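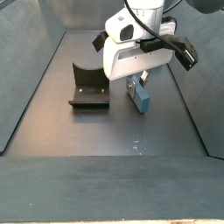 Frequently Asked Questions: The Painted Tray and the Block Stand

We love getting questions about these two builds, and the same ones keep coming up, so we've gathered them on one page. The Wirnilus is our shallow painted tray, the kind you work down into from above. The Nikus is the little block stand that goes inside it. Both are plans you can build at home!

Why slanted walls on the Wirnilus?

Small parts roll back to you! A straight wall gives you a tight corner where a dropped screw can hide all evening. Walls that lean outward leave room for your knuckles too, and you'll notice that the first time you try to pick up a washer.

What paint should I use?

Any flat, matte paint for interior wood. We're big fans of blue-gray. It's restful to look at, and shiny parts show up on it beautifully. Two thin coats are better than one thick one, with a light sanding in between. Skip anything with a gloss, or you'll be fighting reflections from your lamp.

My left wall looks warmer than my right wall. Did I mix the paint wrong?

Probably not. Matte gray picks up the color of whatever light is nearest, so a warm bulb on one side can turn a wall almost beige. Move the lamp and look again before you open the can.

Do I need to fill the seams along the floor?

Only if you work with powders or very fine parts. A thin dark line where the floor meets the wall does no harm – some of us like it as a guide for lining things up.

What goes on the Nikus base plate?

The plate is a thin black square, and it carries an upright block and a metal fitting. That's the whole stand. People have sent us versions with drawers, hooks and a pencil cup (keep them coming, we read every one).
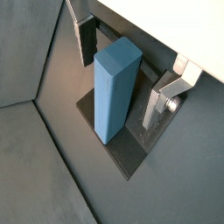

Blue block and silver bracket on the black plate, seen with one corner toward the viewer.

Why turn the plate so a corner points at you?

You see two long sides of the block at once, and the bolt is easier to reach. Try it square first if you like. Plenty of builders do, and then they turn it.

Does the block have to be blue?

Nope! Paint it any color that stands out from your tray. Do round the edges a little before painting, because sharp corners chip first.

How do I clean the plate?

A soft dry brush, then a barely damp cloth. Black shows every speck of dust and every fine scratch, and we've made our peace with that. Scuffs on the block can be touched up with a cotton swab and leftover paint.

Can I use the Minex plans with this tray?

Yes, from page 32 on. The earlier Minex drawings use a smaller floor panel, so check your measurements before cutting.

How long does the whole thing take?

Set aside 15 minutes for the stand once your parts are cut. The tray is a weekend job, mostly waiting for paint – roughly 68 degrees in the room is a comfortable temperature for it.

Where can I show off mine?

The Mockus gallery! There are 301 builds up there already, and new ones go up every month. Tell us your paint color when you post, we always ask.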